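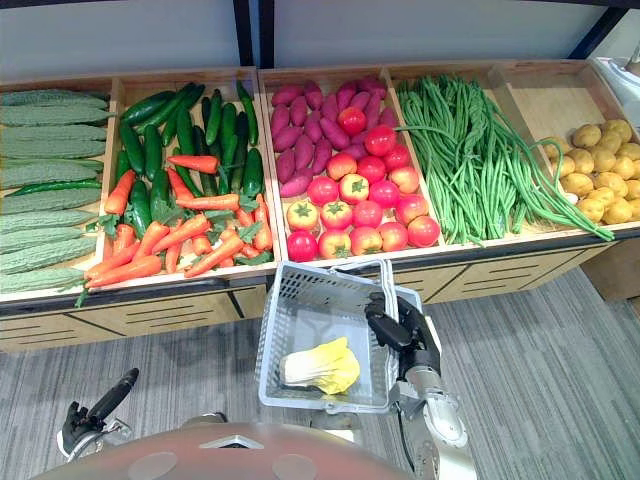
Basket in the right hand, one napa cabbage aboard, five bins of veg still to argue with.

I've had the Drerel shop assistant on trial since May, and I'll start with the good bit because I do like it, even after what it did to my potatoes. I run a training room for people going into greengrocery and supermarket work, and we wanted a two-armed robot that could fetch and carry from a proper produce display, with real-shaped veg in it. Drerel sell theirs as a complete package with the Yuan grippers already fitted and the Vovach control software on a laptop. Setting up took us a morning (plus a long lunch).

Cabbages it does beautifully! Big, slow, obvious things, and it lowers them in as if they were eggs. Carrots are fine as long as the leafy tops aren't tangled up. Tomatoes I was dreading, but the fingers are gentler than mine and we've had very few split ones. Long beans are hopeless, they just slither out and hang over the side of the bin, but I can't get hold of them tidily either so I'm letting it off.

Now for the fault, and if you're thinking of buying one please read this part twice.

In the second week the right hand let go of the basket. No warning, no beep, nothing on the laptop. It was swinging round towards the small potatoes with a fair load on board, the fingers opened, and down went the lot. I was standing further back than usual (lucky) and a trainee was reaching into the bin at the far end (less lucky, though she only got a fright). The log said the grip was still closed. So the hand was open, the basket was on the carpet, and the software was cheerfully telling us all was well. That bothered me far more than the mess did.

We tried to make it happen again and ran 50 carries with an empty basket. Not one drop. Then we put weight in and did 101 more, and it let go 2 times, both when the arm was stretched out and the wrist was turning. My own guess was the cable, which has quite a bit of slack in it and swings about when the arm moves, so I spent an age peering at that end of the machine.
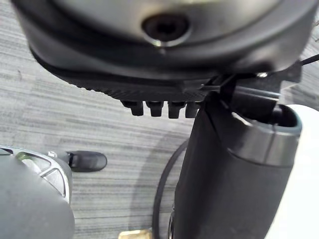 Underside of the gripper assembly, with the black cable looping down past the arm.

Drerel's support desk were friendly but slow. They had me reseat a connector and tie the cable in closer, which I did, and then they sent a software update from Vovach that checks whether the fingers really are where they ought to be. Since then we've had one more drop. This time at least it stopped dead and put a red box on the screen, and that's what it should have done in the first place. They still can't tell me which bit was at fault. I've asked for a new gripper and I'm waiting.

A few things I'd do from day one if you get one. Keep people out of the bins while the arms are moving, full stop. Tape a line on the floor and stand behind it. Know where your stop button is without looking, and don't leave it on the laptop desk like I did! Keep the load light too. We've settled on 20 carrots as our top limit, for no scientific reason.

We did look at the Skodport machine before choosing. It's cheaper and it shouts at you constantly, and at the time I found all that beeping unbearable. I'd put up with a bit more of it now.

Three stars out of five. I'd go up to four if the new gripper holds on, and I'll add a note under this review once it's been fitted and we've done the loaded carries again.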